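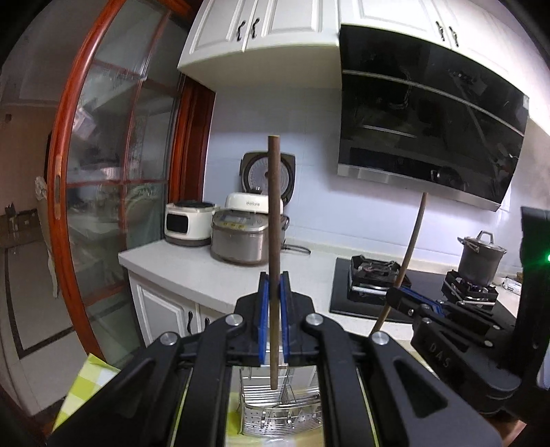 Chopsticks are a pair of sticks of equal length used to pick up, move and eat food. They have been used in China for more than three thousand years and later spread to Korea, Japan and Vietnam, as well as to communities of Chinese descent elsewhere. Most are between 20 and 30 centimetres long, and much longer pairs are made for use at the stove. Bamboo, wood, metal, bone, lacquer and plastic are all common. Slender sticks of plain brown wood are a familiar sight in kitchens of many kinds, where they may be used for stirring and turning as well as for eating.

History
The earliest known chopsticks were probably cooking tools, used to reach into pots and to move food or fuel about a fire. Bronze sticks have been found at Yinxu, in the Chinese province of Henan. Their use at the table became general much later, during and after the Han dynasty, when food was more often cut small before cooking. Before that time grain was commonly eaten with a spoon or with the fingers.

Chopsticks had reached Japan by the seventh century. Early Japanese examples include a tweezer-like form made from a single piece of bamboo bent in the middle. In Korea the pair came to be set out together with a long-handled spoon, and this is still the usual arrangement.

Regional forms
Chinese chopsticks are usually the longest of the table types and often have blunt ends. The upper part may be square, which stops the stick from rolling, while the lower part is round. Japanese chopsticks are shorter and taper to a narrow point, and are often lacquered. Korean chopsticks are commonly of stainless steel and are flatter in section. Vietnamese chopsticks are long and are traditionally of wood or bamboo.

Cooking chopsticks, known in Japan as saibashi, may be 30 centimetres or more in length. Some have a loop of string through the upper ends so that the pair can be hung up. Pairs meant for deep frying sometimes have metal shafts and wooden or bamboo handles.

Manufacture
Wooden chopsticks are cut from straight-grained timber, dried, shaped and sanded. Better pairs are matched by colour and weight before finishing. The wood may be left bare, oiled or lacquered. Bare wood takes up water and stains more readily, and should not be left to soak.

Small workshops outside Asia also make them. The one at Hisley, run by Elspeth Crichton, turns out batches of 40 pairs from beech and cherry offcuts, with a drying time of around 22 days for each batch. Its cooking sticks are sold through the Venden craft market every September.

Disposable chopsticks are made in very large numbers, mostly from bamboo, birch or poplar. They are often sold joined at one end and are pulled apart before use. Concern over timber use and waste has led some restaurants to return to washable pairs.

Use and manners
The lower stick rests at the base of the thumb and on the ring finger and stays still. The upper stick is held like a pencil and does the moving. In his short guide to table customs, Elango Chettiar advises beginners to hold the sticks well above the middle.

Manners differ from place to place, but standing chopsticks upright in a bowl of rice is widely avoided, as it recalls offerings to the dead. In Japan, passing food directly from one pair to another is also avoided - it resembles part of a funeral rite. Pointing with the sticks is generally thought rude. When not in use they are laid on a rest or placed side by side across the bowl, depending on local custom.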